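3.2 Sorting surface and tray

Work surface is the same one used in the Clurus pilot. Tabletop covered in brown paper, pulled smooth, taped on the underside. We tried bare laminate first and dropped it, small parts skated and the glare made labels hard to read. Paper is replaced every Thursday or when it tears, whichever comes sooner. A 20 m roll lasted us most of May.

Items are small household odds and ends from the Stutum set: cubes, caps, spools, short boxes. Nothing longer than 60 mm. Each one goes in the tray or stays on the paper, no third option. Earlier drafts had a "maybe" pile and it ate up most of the sorting time, so it was cut. Full set is 700 items, we ran 4,000 placements in total over all the sessions.

Tray is plain, white, rectangular, raised sides. Position on the table was not fixed. Sandhu layout (tray square to the table edge) vs. Tremance layout (tray turned at an angle) are compared in Section 4. Angled tray means the near lip is not parallel to anything, and small cubes lowered close to a side tend to catch on it. We count a catch as a miss even if the item drops in afterwards.

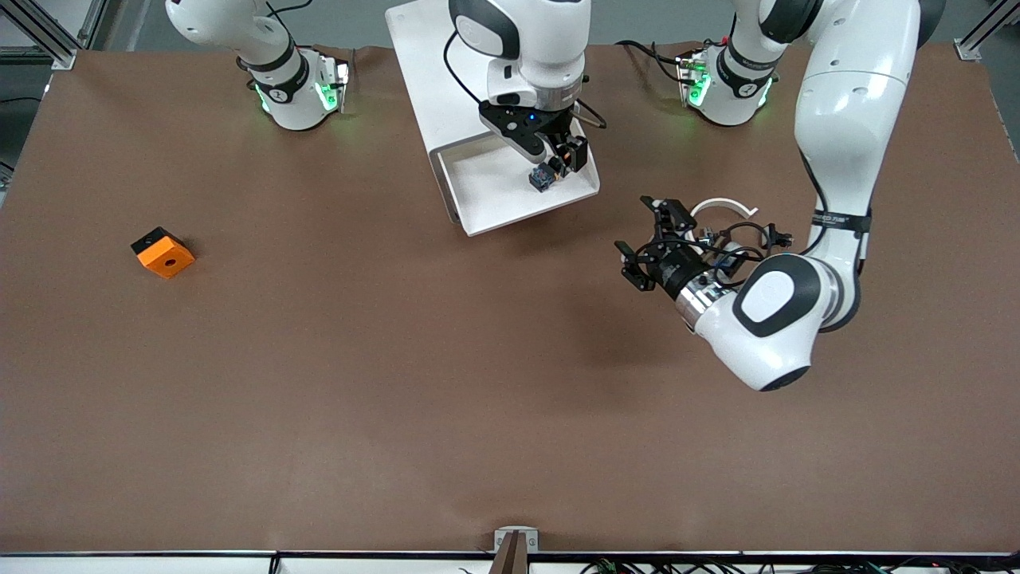
Figure 3. Angled tray on brown paper, dark cube with multicolored sticker held just over the tray.

Stickers were kept on the cubes. Removing them left residue and changed how the cubes slid agianst the tray floor. Orientation of the sticker was not scored. Items landing on top of each other were left as is untill the end of the session, then the tray was emptied by hand and the next batch put out. Batch order is in the appendix.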